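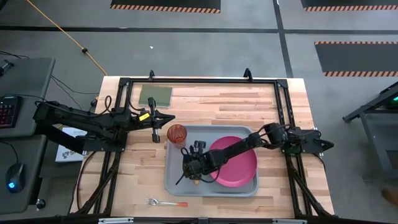 Household Objects and Their Histories
Notes for week 5: Tableware and the invention of "your" plate

Reading for this week: Cirillo, chapters 2 and 3. The second is short. The first only feels long.

1. Sharing a cup

For most of European history, a person at dinner could expect to share. Two diners to a cup was normal, and manners books spend a surprising amount of ink on the state of your mouth before you drink. Wipe it first. Swallow first. The fact that these rules are repeated for several centuries should tell you how well they were followed.

Food often sat on a trencher, at first a thick slice of stale bread and later a square or round of wood. Bread trenchers soaked up the gravy and could then be given to the poor or the dogs, which saved on dishwashing and tells you something about how the poor were ranked.

2. One each

The single place setting arrives slowly, from the top of society down. Historians argue over why. The old answer was hygiene, and the trouble with it is the dates: people wanted their own plates long before anyone had heard of germs. Seraina Mayrhofer's answer is furniture. Once a household had a table that stayed put, each seat became a place, and a place wanted something to mark it. Deming Pan thinks she gives tables too much credit. I go back and forth, usually depending on which of them I read last.

3. What an inventory can and can't do

Our main case is the Trositz household inventories. The set we use lists 2,788 items, of which 400 are for eating or drinking. Please keep these points in mind when you use them:

Clerks listed what could be sold. Cheap wooden bowls are underrepresented, and so are the people who ate from them.

"Old" is a price, not an age. A cup called old in one list may be called good in the next, after the heirs have had a word with the clerk.

Heirs hid things. The good spoons have a way of being missing.

4. Plastic and the return of color

Skip ahead a few centuries. Molded plastic tableware did something pottery found hard to do cheaply: it made color the whole object, all the way through, so a chip no longer showed a different shade underneath. It was sold as modern, then as practical, then as something for picnics and children. That is quite a fall in one lifetime. Nives Cirillo reads the decline as plain snobbery – the plates hadn't changed, only who was buying them.

For discussion

Whose cup is it at your house, and how does everyone know? Shaohua Su's essay on office mugs may help, or may start a fight.

Written work

Pick one entry from the Trositz list and write two pages on it. Page 23 of the course packet explains the abbreviations. Due 14 April 2021, on paper, stapled. Folding the corner over is not stapling.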